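Ticket 1648 - petition signature page rejecting valid postcodes
Status: open, waiting on vendor
Queue: web / campaigns

Reported by the Wolivbridge branch office. People trying to sign the Sultorano hospital petition get to the last step and see "address not in district." Addresses are in the district. Checked 75 of the rejected ones against the voter roll, all fine.

First thought was the form cache. Cleared it, no change. Tried a different browser, no change. Phone on cell data, same error. So not local.

Update. The district lookup is run by Navau and they pushed the new boundary file after the council vote. Old file still works if I point the test page at it. New file drops everything on the east side of the river. Looks like the east ward got saved under its old name, and our form only knows the new one - or the other way round, still checking.

Sent Navau the log. Auto reply only so far.

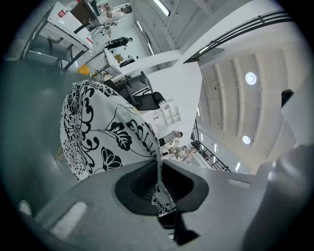

Wolivbridge, May - The petition to keep the Sultorano maternity ward open goes before the regional health board at its next sitting. Organizers need verified signatures from residents of the district for it to be heard. Paper sheets are being accepted at the branch office.

Text above is the live announcement, pasted so Navau can see what page teh form sits on. Form goes straight under the last line. Don't edit the wording, the press desk already signed off on it.

Update, 4:40 pm. Navau answered. They say file is correct on their end and want us to clear cache. Already did, see top. Sent back with the ward name mismatch spelled out.

Workaround for now: turned off the district check, signatures go to a holding list called Bellis and get checked by hand later. Limit on the list is 200 per batch, so export before it fills or it starts overwriting. Lost none yet that I can find.

Count in Bellis when I left it: 702, in four batches. Duplicates not removed, some people signed again after the error so expect a few.

Still to do
- get corected file from Navau
- rerun Bellis through the lookup
- turn district check back on BEFORE the Saturday rally, the link is on the flyers
- tell branch office they can stop sending people to paper

Leaving open. Do not merge with the donation page ticket, different problem.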